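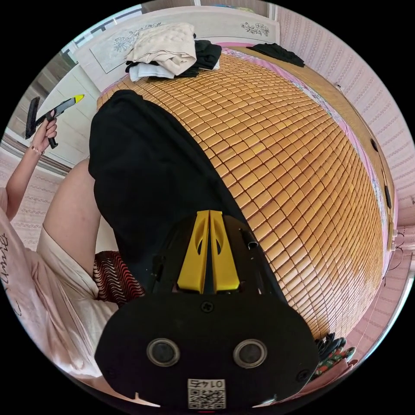
¿Cómo guardo una falda plisada negra sin que se me marquen arrugas entre los pliegues?

Danica Havlíček
Colgada, siempre que tengas sitio. Yo uso una percha de pinzas y sujeto la falda por la cintura con cuatro pinzas en vez de dos, porque con dos se me hunde por el medio y los pliegues de delante se abren. Antes de colgarla la extiendo en la cama, encima de la esterilla de bambú (en verano la tengo puesta siempre, es más firme que el colchón con la colcha), y voy juntando los pliegues con la mano, de la cintura hacia abajo. Tardo un par de canciones, no más.

Si el armario es bajito y el dobladillo toca el suelo, enróllala a lo largo: pliegues cerrados, la falda bien estirada, y la metes en una media vieja con la punta cortada. Queda como un salchichón – feo, pero funciona. Así me llevé una a casa de mi madre en noviembre y salió de la maleta lista para ponérmela.

Ah, y mira la etiqueta antes de acercarle la plancha. La mía es de poliéster y con vapor suave desde lejos va bien, pero una de lana que tenía perdió media forma por no leer.

Bohumila Havlíček
Yo la doblo y ya está. En tres, en el cajón, encima del todo, y debajo las camisetas y lo que pesa. Con las de tela gorda no pasa nada. Con las finitas no te digo que no se marque algo, pero se cuelga la noche antes y listo, tampoco hay que volverse loca.

Lo que sí te aconsejo es que no la dejes en el montón de ropa de los pies o del cabecero «para luego», que nos conocemos todas. Se queda debajo de un jersey una semana y eso sí que no hay quien lo arregle.

Tkachenko
Perchas de pinzas con goma, las de metal pelado dejan marca en la cinturilla. Compré un paquete de 14 de la marca Nellow y me sobran. Para las negras añado una funda de tela, que cogen pelusa con mirarlas. La funda de plástico de la tintorería la tiro en cuanto llego a casa.

Lo de la media no lo conocía, lo voy a probar con una beige larga que tengo.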